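## 4.2 Tracking Contained and Occluded Objects

The planner described in Section 3 depends on a record of where each object is, including objects that cannot be seen at the time of a query. Earlier releases of Lunmont removed an object from the record once its detection score stayed below threshold for 2 seconds. This policy is adequate on an open tabletop. It fails when an item is placed in a container and the container is closed, and it fails more often when a hand or a lid passes in front of several items at once.

The current release separates these two cases. An object hidden by a nearer surface is marked *occluded* and keeps its last estimated pose, with an uncertainty that grows over time. An object that was last observed inside the boundary of a container is marked *contained*, and its pose is stored relative to that container. If the container moves, the stored pose moves with it. The planner may act on a contained object only after the container has been observed open.

Lids are handled as separate objects. In the Esevby release, a container and its lid shared one identifier, and the state of the pair was a single open or closed label. That design could not represent a lid held in the hand, and the tracker tended to report a closed container whenever the lid crossed the line of sight. Loltska, the tracking module used here, assigns the lid its own pose and infers closure from contact along the rim. A lid standing upright in front of a container therefore leaves the container's state unchanged.

The same representation covers compartments that are part of a larger object. A battery bay is stored as a child of the object that carries it, with an opening direction fixed in the parent's coordinates. Turning the parent over reverses the direction from which the bay can be reached, and the planner updates its approach accordingly. Small parts inside the bay are tracked as a group, as individual identities were found to be unstable when similar parts also lay elsewhere on the table.
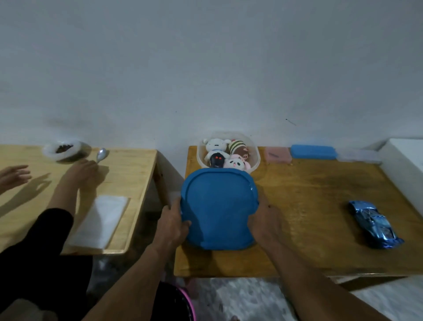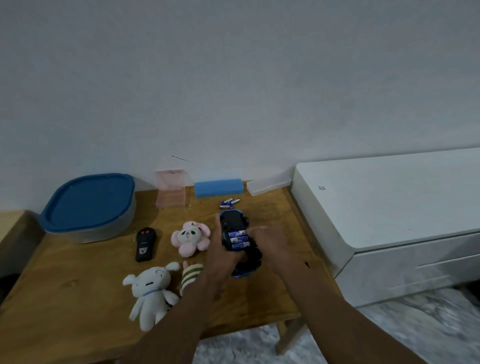

**Figure 4.** Hand and container interactions at a tabletop. First view: a blue lid held upright, partly blocking a clear container of small plush toys. Second view: a toy car turned upside down, with its battery compartment open.

Evaluation used 1,483 annotated segments, of which 400 were reserved for testing. Annotators marked the start and end of each occlusion and containment interval, and Leonilde Torres reviewed 100 test segments to settle disagreements over partial closure. A segment was scored as correct only if every state change was reported in the proper order.

Two sources of error remain. Translucent walls produce weak detections of the contents, and the tracker may alternate between the visible and contained states. A hand that rests on a rim can also be read as lid contact. Both errors are passed to the planner as lowered confidence, and the recovery behavior is described in Section 4.3.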